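Setting Up the Pinto Two-Arm Kit for Tabletop Pick and Place

The Pinto kit from Nitlow ships as two small printed arms, a controller board for each, and a license for the Rostholm recording software. Assembly is covered in the printed booklet. What follows starts after both arms are bolted together and powered, and ends with a first set of recorded grasps.

Before you begin, update the controller firmware to the September release. Earlier versions drop the second arm from the bus when both are moved at the same time.

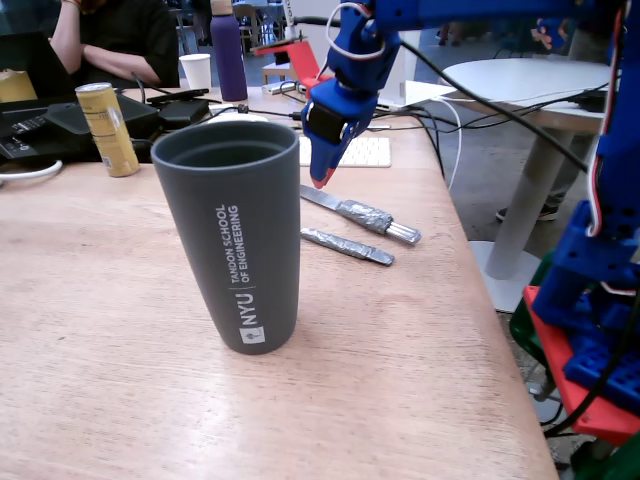 Reading time: 6 minutes

Step 1. Fix the bases. Clamp each base plate to the table. The clamps in the kit fit tops up to 40 mm thick. Route the cables off the table on the side away from the work area and leave enough slack for a full turn of the base joint.

Step 2. Calibrate. Open Rostholm, choose Devices, then Calibrate Pair. Move each joint by hand to both end stops when prompted. Do the gripper last. If a joint reports a range under 296 counts, the servo horn is one tooth off and has to be reseated.

Step 3. Choose objects. Start with one upright object and one or two flat ones. A tapered tumbler is a good upright target: the gripper can close on the wall or over the rim, and the two approaches should be recorded as separate tasks. Flatware is harder. A bare knife blade gives the fingers little to hold and reflects light into the camera. Wrapping the handle in crinkled aluminum foil makes it thicker, though the foil is reflective too, so check the exposure after placing it. Full foil on a shorter utensil works the same way.

Step 4. Set the approach height. Bring the gripper over the table pointing straight down and save that pose as Home. It must clear the tallest object in the set. Rostholm does not check for collisions between Home and the first waypoint.

Step 5. Record. Run six passes per object. Shift the object by a few centimeters between passes and keep its orientation the same until the set is complete. Our test set came to 3,421 frames after trimming and exported without errors.

Known problems

The gripper servo warms up during long sessions and starts to lag on closing. Pause until it recovers, then repeat the gripper calibration only.

The Prukard finger pads sold separately fit the Pinto gripper but change the closing distance. Enter the new value under Devices before recording again. Old recordings will not play back correctly with the pads on.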